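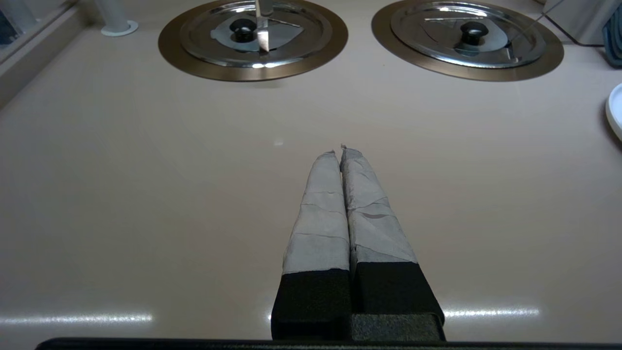

**Tuesday, 9:40 a.m. Kitchen station, Bivthorpe. Entry by L. De Graaf.**

Purpose: to establish whether the Hindirik arm can carry out the after-use routine at the cooktop (lift lid, wipe counter, replace lid) without a person stepping in.

Fingers closed, tips wrapped in the gray covering. The wrap is fraying at both tips and is to be redone before the next block of runs. Bare fingers slid on the lid knobs in February, and the covering has been kept on since then.

Results, morning block: 33 attempts.

Lid lift, either burner. The knobs are round and domed, and the grip must come in level with the collar. When it comes in high, the fingers ride up and off. Five attempts were lost this way. The remainder were acceptable but slow.

Lid replacement. Less satisfactory. The lid was set down off center on the ring two times and had to be corrected by hand. A person does this by feel. The arm has no equivalent at present.

Counter wipe. Coverage of the open counter in front of the burners was good. The space between the burners was reached only after the path was redrawn. Glare remains a concern: the surface is glossy, and the overhead lights leave white bands on it which the Pavavard software marked as spills. Akgül has asked that the lights be dimmed for the afternoon block. I would prefer to run one block each way and compare, as no household will dim its lights for the machine.

Assessment: the arm can wipe an open counter. It cannot yet be left to tidy a cooktop. The full routine was completed unaided two times this morning, and neither run was faster than doing it by hand.

Actions:

- Rewrap both fingertips.
- Lower the approach height at the knobs.
- Keep the cable at the back of the counter out of the wipe path.
- Send the glare recordings to Pavavard.

Afternoon block to start at 1:30.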